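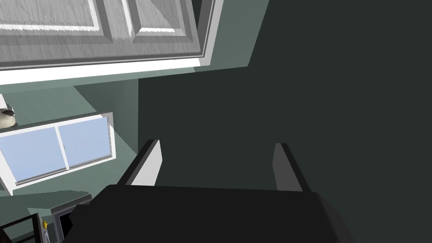
Sunday, 7 am. Overnight batch finished, kettle's on, going through it before I forget what I changed.

What I was after: does the wrist-view policy get better if we stop pretending the camera stays level during training? Up to now Abdella (our policy code, for anyone reading this cold) has been trained with the wrist roll clipped to a narrow band, mostly because I found the footage easier to look at. The trouble is that the arms on the real tasks roll all over the place, and then the thing sees a door at some ridiculous angle and behaves as if it's never met a door. So I took the clip off, let the planner roll the wrist wherever it liked, and reran the bedroom set in Tarnard.

138 episodes queued. 100 for training, 36 held out, and the other two I tossed for having corrupt action logs (same writer bug as before, I still haven't fixed it, yes I know).

First thing I noticed scrubbing through the wrist streams is how little there is to go on for long stretches. Fingers open, nothing between them, and then a great slab of dark green-grey that could be anything.

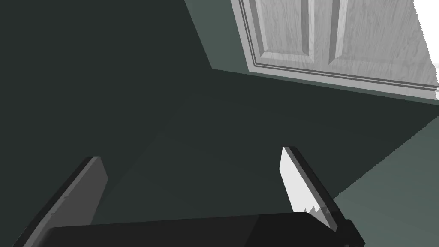

The old encoder hates frames like these. I pulled the attention maps and it locks onto the door panels every time, even when the door is only up in one corner, and it pays next to no attention to the flat areas. Fair enough, there's no texture there to find! But the panel edges also go all stair-steppy at this angle and I'm fairly sure it's learning the jaggies. When I smoothed the renders on a dozen frames (12, picked by hand, so take it with salt) the features moved a lot more than they should have for what is basically the same view.

To do: turn anti-aliasing on in the Tarnard wrist cameras and leave it on. Costs us render time, but I'd rather have slow data than data full of sawteeth.

Second thing, finger shading. The inner faces of the two fingers come out at very different brightness depending on which way the wrist is rolled. One pad nearly white, the other a middling grey. I had a colour threshold in the gripper mask that assumed they'd match, which was lazy of me, and it drops the shaded finger about as soon as the wrist turns. Swapped it for the mask straight out of the simulator. Should've done that months ago.

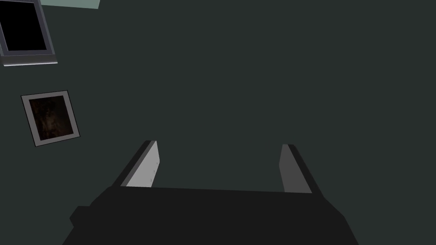

The framed stuff on the dark surface is handy, though. Even a corner of a frame gives the pose head something to grab, and its error comes down as soon as one drifts into view. With nothing but dark behind the fingers it just coasts on the last estimate -- not terrible for a few steps, pretty awful after that. I want to try feeding it the joint angles as well and see if it coasts any straighter.

Haven't run the 36 held-out ones yet. Machine's busy with the Plenatard job until lunch and I promised I wouldn't bump it again.

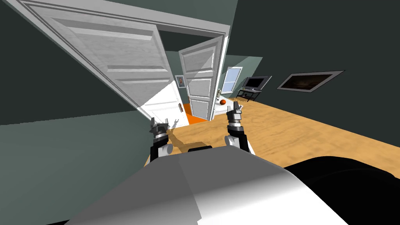
Eltum, July

Carrying on from the wrist notes. Added the wider view as a second input, with both grippers, the open doorway and a decent chunk of the bedroom all in the one picture. Kept the tilt in this one too, so it's a fair comparison with the wrist-only run.

Much happier with this! Floor, window, bed and telly all give it lines to work from, and the pose head settled early in training and stayed put. Held-out set is done as well: unclipped roll beats clipped on the 36, and adding the wide view beats both. The leftover failures are nearly all ones where the wrist stream is plain dark and the arm has to make a big turn.

Next up is the joint angle input, then the anti-aliased rerun. If you're using the bedroom set before then, grab the unclipped copy and check your gripper masks. The old threshold script is still sitting in the shared folder, please don't use it.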